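Mornar Teach Guide
Section 4: Setting up a two-handed recording session

This section takes you from a freshly installed copy of Mornar Teach to your first clean batch of recordings made with a pair of hand-held grippers. If you have already worked through Section 3 you will have the software running and both grippers showing up in the device list, and that really is the fiddly half of the job, so well done. What's left is mostly a matter of going slowly the first time and then rather more quickly every time after that.

Please set aside a good part of a morning for your first session. You can do it faster, and you will, but it is much nicer to have the time in hand than to be hunting for a setting while your colleague stands there with both arms full of hardware.

4.1 Before you start

You will need:

the workstation with Mornar Teach installed
left and right grippers, both cabled and charged from the hub
the head camera, already calibrated (Section 3.6)
a table with a plain, light covering
two or three everyday objects to practise with
a second person at the keyboard, if you can find one

A word on that last item. It is perfectly possible to record alone using the foot pedal, and Ji-hoon Kwon at our Sitville office does it all the time. For a first session, though, we do suggest a friend. It is surprisingly hard to read a tracking graph and hold two grippers steady at once.

CAUTION: Route the cables back along your forearms and fasten them with the soft straps before you power anything up. A cable that catches on the table edge will tug the gripper sideways, and the motors will try to correct for it.

4.2 Creating the session

1. Open Mornar Teach and choose File, then New Session. Give the session a name you will recognise in six months. "Test" and "Test 2" seem like good names on the day and are never good names afterwards.

2. Under Profile, pick Two-handed, tabletop. This loads sensible values for the jaw limits, the smoothing filter and the camera rate. If you have come from the older Lodemell recorder you can import your own profile here instead, but do look through the jaw limits once it has loaded, as Lodemell stored them in a different order.

3. Set Buffer to 2,000 frames. Smaller buffers save a little memory and will occasionally lose the end of a long recording, which is a sad way to finish a good take.

4. Tick Sync on start. With this ticked, the software waits until both grippers and the camera have agreed on a clock before it lets you record anything. You will see three bars in the lower panel fill up one after another. If one of them sits half full for more than a few moments, unplug that device at the hub end, count to five, and plug it back in.

NOTE: Sync on start was switched off by default in versions before 3. If you have upgraded, your old sessions will keep it switched off until you tick the box yourself.

4.3 Matching the grippers to your hands

1. Pick up the left gripper and squeeze it once, fully, then let go. The line marked L in the Devices panel should dip and come back. Do the same on the right.

2. If the wrong line moves, choose Devices, then Swap sides. Please don't swap the cables at the hub. The software remembers each gripper by its serial number, and moving the cables will only confuse you both.

3. Check that the jaw reading falls to zero when the jaws are shut on nothing at all. A reading of 1 or 2 is fine. Anything higher means the jaw offset has drifted, and you should run Devices, then Zero jaws, before going on.

4. Hold both grippers out over the middle of the table and move them gently through the whole space you plan to use, right to the corners. The Tracking panel draws a coloured trail behind each one. You are looking for smooth, unbroken trails. Gaps nearly always come from an elbow or shoulder getting between the camera and the gripper, and a small step to one side usually cures them.

NOTE: The tracking quality score runs up to 100. We have found that anything above 62 gives recordings the planner can learn from. Leire Llorente, who wrote most of the tracking code, would like you to aim a good deal higher than that, and she is quite right, but please don't throw away an otherwise lovely session over a brief dip.

4.4 Preparing the table

The perception module has to separate your objects from whatever they are standing on, and it makes a far better job of it when the background is dull. A large sheet of plain paper does nicely. It needn't be spotless. Small marks and specks are ignored by the default filter, and you can raise Ignore small regions if yours has seen a lot of service.

1. Lay the covering flat and let it run past the area you tracked in 4.3.

2. Put your objects well inside it. A box and a bottle make a very good first pair, one for setting things in or beside, and one with a shape the jaws can close on easily.

3. Choose View, then Object masks. Each object should be filled with a single flat colour. See-through plastic is a bit of a nuisance here and may come up patchy, in which case lower Mask threshold one notch at a time until the patches join.

4.5 Recording your first takes

1. Bring both grippers over the table, jaws open, and hold still until the Ready tone sounds. The software takes this as the resting pose, so pick something comfortable.

2. Ask your helper to press Record, or tap the pedal once.

3. Move one gripper to the first object and close the jaws round it low down. Keep the other gripper raised just clear of the surface. It is still being recorded, and a hand that wanders about while it waits will teach the planner to wander as well.
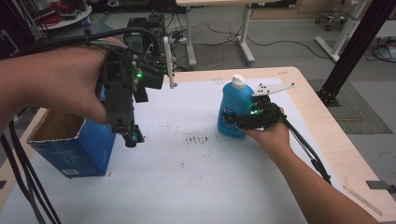

4. Carry out the task at about half the speed you would use with your bare hands, then open the jaws and return to the resting pose.

5. Press Stop, or tap the pedal twice. Give the take a mark of Keep, Maybe or Discard straight away, while you still remember how it went.

6. Repeat until you have 32 takes marked Keep. Move the objects a little between takes so that the planner sees some variety, and do rest your wrists every so often.

CAUTION: Stop recording before you hand a gripper to somebody else. The change of grip shows up as a sharp jump, and the Willems smoothing filter will try its best to turn it into a real movement.

4.6 Checking the batch

Choose Session, then Review. Takes with a problem are listed first, with the troublesome stretch shown in orange on the timeline. You can trim the start and end of a take by dragging the handles, but you can't cut a piece out of the middle, and a take with a bad middle is best recorded again.

When you are happy, choose Session, then Close and pack. The grippers can be switched off at the hub as soon as the progress window opens. Section 5 explains how to send the packed session to the planner.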